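Cutcombe, Season 2, Episode 3
Reviewed by Mirjana Petkov

Last week ended with the ferry turning back and Inspector Meletti still on the wrong side of the water. The new episode picks up the next morning and leaves him there for most of its running time. It's a slower hour than the first two, and I liked it more.

The main story belongs to Dana Zorkeck, who has been running the guesthouse since her father left. She finds 3,000 in cash behind the boiler and spends the episode deciding who to tell. The show gives her very little dialogue. She changes beds, answers the phone, and lies to her sister twice.

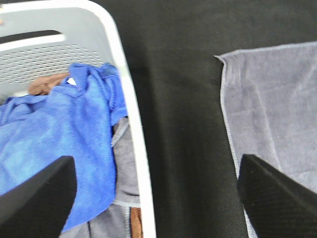
The sister is the weak point. In season one she had a job and a temper. Now she mostly walks into rooms and asks what's wrong. There is a good argument on the stairs near the 50 minute mark, but it needed to come earlier.

Meletti's half works better than I expected. He is stuck in a harbor office with old Mladenović, the retired pilot, and the two of them go over the night of the drowning again. We learn that the radio log was copied out by hand, and that one page is in different writing. Anyone who remembers the birthday card from the season opener will know whose.
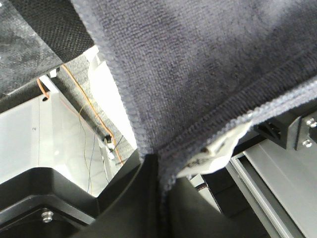 Valbona Nikolaidis, who covers the show for us on alternate weeks, thinks the log is a false lead. I don't. The camera stays on that page too long for it to mean nothing.

My one real complaint is the music. It plays under nearly every scene in the guesthouse, including the phone call, which would have been tense without it.

The episode runs 60 minutes and closes on Dana putting the money back where she found it. Next one airs Wednesday.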